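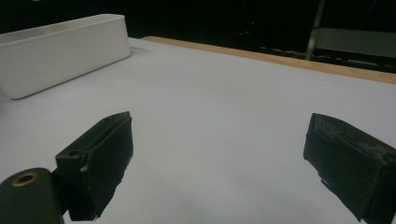 1/ House rules for recording with hand-held grippers

We rewrote ours at Gilgate in January and I've been asked for them a few times since. They fit on one page. Posting them here so I can stop emailing the PDF.

2/ Rule one: start every take with the fingers open and held above the table. Hold still for 2 seconds before you go anywhere. The people cleaning the data need a clear start point, and a gripper already on the move doesn't give them one.

3/ Check the finger pads before each session. Fuzz and lint are fine up to a point. If a pad is coming away from the block, stop and swap it. Write the swap in the log with the time. We used to skip the log part and it cost us most of a week in the Amholm set.

4/ Swap pads in pairs, left and right together. One new pad and one old pad grip differently, and you'll spend the afternoon blaming the operator.

5/ Table covering stays plain and matte. Smudges can stay if they were there at the start of the session. Don't wipe the table halfway through. Wipe it between sessions or leave it alone.

6/ Bins go near the far side of the table and don't move until the task sheet says so. If you bump one, end the take and mark it. Don't nudge it back and carry on.

7/ Two-gripper takes get their own section, because that's where most of our bad data came from. One gripper goes in at a time. The other one waits, fingers open, off the object.

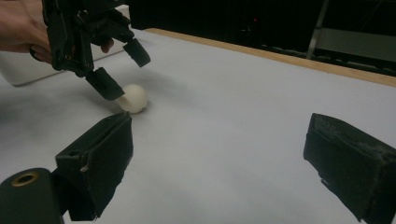
Two grippers, one ball. The near one stays back.

8/ Say who goes first before you press record. Out loud. Bernice Dogbe added this one after we reviewed around 4000 takes and kept finding both people reaching at once.

9/ Keep your own fingers behind the gripper jaws. A hand on the housing is fine. A hand steadying the object is a discard, even if the pick looks good.

10/ Failed picks stay in. Label them as failed and go on to the next take. Do not redo it quietly and delete the first one. The Enditz checklist we started from was silent on this, so we wrote our own line.

11/ Still not settled: how long a session should run. We stop at the two-hour mark. The Meléndez group goes by number of takes. I don't have a good argument against their way, except that people get tired by the clock — at least ours do.

12/ If your lab has a written rule for when a worn pad counts as too worn, please reply with it. Ours says "use judgment" and I'd like to replace that.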